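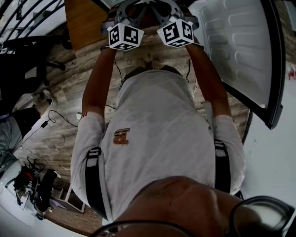

Gripper over the wood surface, May

Kallovia clan – officers' meeting, minutes

Present: Tegan Henare (chair), Hamisi Lukumay (notes). Benavides sent apologies.

Raid nights. Start moves to 8 pm server time. Two teams, 6 each, no swaps after first boss.

Carries. Tarovwood run full till end of May, 42 names on the list. Hamisi to cut anyone not logged in for a month. No gold for carries, agian – Tegan to repin the rule.

Loot. Derko bow goes by roll, mains first. Agreed.

Recruiting. Gear score stays at 201. Tegan wanted lower, no second.

Voice channel mods: left over to next time. Closed 9:40 pm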